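Open day at the Priranholm robotics lab, and the emergency stop that took the afternoon

I'd had the Priranholm open day on the calendar since August and nearly didn't go, what with the rain and the parking out there. Glad I did! It's the long low building behind the Plitgate bus loop, the one with the faded blue doors, and for one day a year they let the rest of us wander through, eat their biscuits and ask silly questions.

Most people had come for the big arms in the front hall, so I went the other way and ended up in a little side room where the Asfaw project had its screens set up. Asfaw is their household work: picking things up in a living room and putting them down again somewhere sensible. All of it happens in simulation before they let a real arm anywhere near a real bowl, and after what I heard that afternoon I can see why.

The talk was called "What went wrong in run 86", which is a title guaranteed to get me into a chair. They'd been feeling pretty good about themselves. The arm had been picking and placing for weeks, the numbers were creeping up, and then in run 86 it let go of an item early, swung back to its rest position and went straight through the rim of the bowl on the way. In a simulator that means a bowl flying across the room at a silly speed (they played us the clip, and a kid in the front row asked for it again). With a real arm in a real room it means a broken bowl if you're lucky.

What bothered them more was the stop. There's a software safety layer called Faveck that is meant to watch the forces at the wrist and freeze everything when they jump. It did trip, but 14 time steps late. The arm had already finished its swing and was sitting there looking innocent. So they pulled the release apart and went back through 172 old runs looking for the same delay, and found it in 17 of them. It had been there all along! Those runs had been marked as fine because the arm hadn't happened to hit anything while the stop was asleep.

They had the simulated living room up on the wall while they explained all this, bowl and arm and furniture and all.

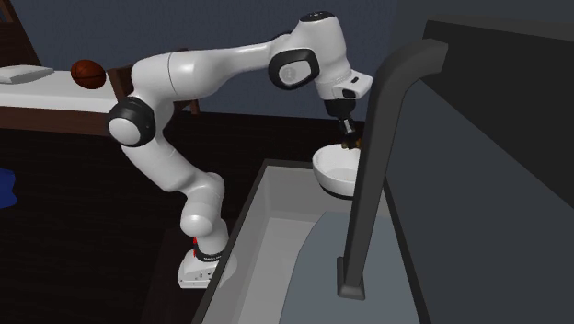
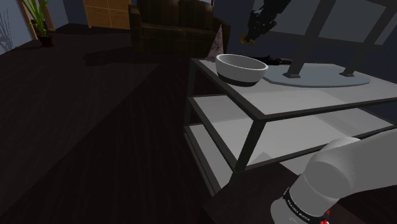 The simulated living room at Priranholm: the arm at the white bowl with an item at the gripper's tip (first picture), and with nothing in the gripper (second picture).

The cause was duller than I'd hoped, as these things usually are. Faveck smooths the force readings so it doesn't panic at every little bump, and someone had lengthened the smoothing to get rid of false alarms during pick-ups. Fair enough while the arm is creeping down toward a bowl. But the same setting was being used for the trip back, when the arm moves a lot faster, and by the time the average had caught up the damage was done. They now use a short setting for the fast moves and a long one for the slow ones, and the arm has to lift straight up before it's allowed to go sideways at all. I asked whether that slowed everything down and was told yes, a bit, and they're living with it.

A man behind me wanted to know why they didn't just make it slow all the time. Good question, I thought. The answer was that a slow arm can still push hard, and that speed and force need separate limits. I wrote that one on the back of my map.

After that there was a demonstration of the physical stop button on one of the real arms in the hall, and everybody got a turn at whacking it. I can report that it's very satisfying and that there was a lineup. The brakes make a sort of clunk that you feel in your feet. My only grumble is that the sign telling you to stay behind the yellow line was itself past the yellow line, so you had to cross over to read it. I mentioned this at the front desk and they moved it while I was finishing my coffee.

If you're thinking of going next year, get there early for the side rooms, as they only hold a couple of rows of chairs and the talks aren't repeated. The front hall stays open till closing. Parking is free on the gravel lot but it turns to soup in the rain, so wear boots. The washrooms are at the far end past the machine shop, and the colour-coded arrows on the floor do get you there eventually, if you follow the green ones and ignore the grey.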